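Não acredito em adubo para suculentas

Janeiro de 2018

Todos os anos, mal passam as festas, começam a chegar os catálogos, e todos os anos há um produto novo para plantas que vivem muito bem sem ele. Desta vez é o Divness, um frasco de 200 ml que promete "raízes ativas" em suculentas de interior. Custa mais do que três das minhas echeverias juntas.

Comprei-o, confesso. Reguei metade do parapeito com ele desde abril e a outra metade com água da torneira. As plantas estão iguais. Dir-me-ão que a experiência não vale nada, que a janela apanha mais sol de um lado, e têm razão. Mas o folheto da Wurport, que vende o frasco, também não explica como chegou às suas conclusões. Fala em 332 vasos testados e não diz de que espécie, em que substrato, nem com que luz.

O que mata suculentas em casa é água a mais e vasos sem furo. Perdi uma haworthia assim, e uma crassula que tinha há anos. Nenhum adubo as teria salvado.

Também desconfio dos substratos "de precisão". O da Akpan traz 128 gramas de pedra-pomes por saco, medidos ao grama, e eu pergunto-me que planta dará por isso.
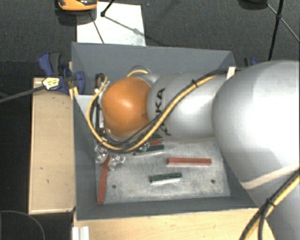 Braço robótico KUKA sobre uma caixa cinzenta com pequenas barras vermelhas e verdes.

Continuo a misturar terra e areia grossa a olho, num balde velho. Quem quiser o resto do frasco pode vir buscá-lo.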